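The Last Public Loo in Herkstead

February 2, 2020

12 comments | 200 shares

You can judge a town by how it treats a person who has just drunk a large tea. Herkstead, a market town with three bakeries and a heritage trail, used to have five public toilets. It now has one, open until the end of June, when its lease runs out and the council will consult us on how we feel. 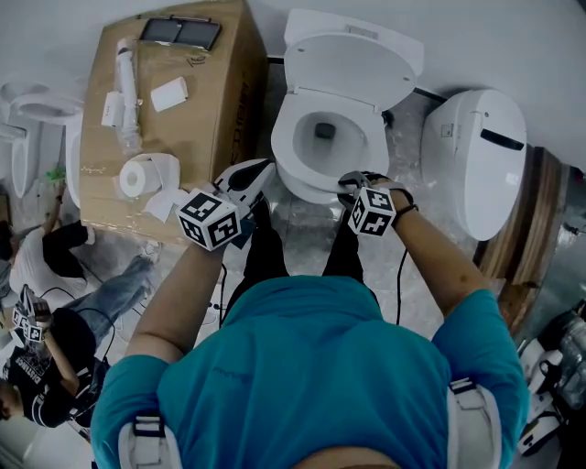

Mostly we feel like crossing our legs. The official advice is to use a café, so relief in Herkstead costs whatever Skadby Tea Rooms is asking for a scone. You then need the toilet again by the time you reach the church — the pot holds almost a pint.

The council says the old block by the bus station was too dear to run. It tried charging 20p, then 50p, through a turnstile that refused both. The building is now a gift shop selling candles, and people still walk in looking hopeful.
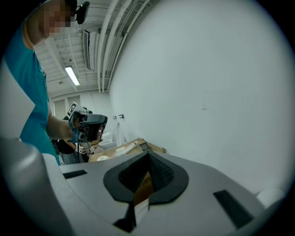

I know regulars on the Kurkach bus who plan their day around the library, which shuts for lunch. My aunt won't come in at all any more. She shops online and says the parking is better. The traders' group, meanwhile, has paid for a study into why footfall is down. It met upstairs at the Skadby, where the toilet is for customers only.

200 shares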